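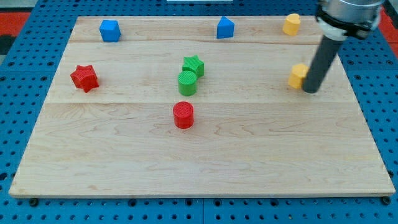
4. Setting up the sorting board

Right, on to the fun bit! The sorting board is my stand-in for every tidying job in the house: toys off the rug, cutlery back in the drawer, screws into their tubs. If the arm can't manage coloured blocks, I'm not letting it near the mugs.

1. Lay the wooden board flat on the perforated table and give each corner a push. If it rocks, sort that out first.

2. Put out all 8 blocks. Spread them about a bit, but leave at least one pair close together, like the green star and the green cylinder. (Kitchen drawers are never neat, so why should your test be?)

3. Open Kulia, choose Board, then Push Only. The plain rod can nudge things along but it can't pick them up, so leave the Lift jobs for section 6.

4. Set the speed to 15 and keep it there for your first 40 runs. I know it's slow. I went faster in February and spent the afternoon fishing a block out from behind the Rieger cabinet.

5. Type in a chore in everyday words, such as "move the yellow hexagon next to the red star", and press Go.

Caution: keep your hands off the board while the arm is live, even if it's standing still. It may only be thinking.

Note: so can it do chores yet? Sort of! I've logged 3,369 pushes at the Stadine workshop, and single moves are lovely to watch now. Ask for a whole tidy-up in one go and it still loses its place, usually with two blocks of the same colour. I wouldn't give a Muvstead arm the washing-up this year.

6. Save the log before you clear the board, or Kulia will write over it.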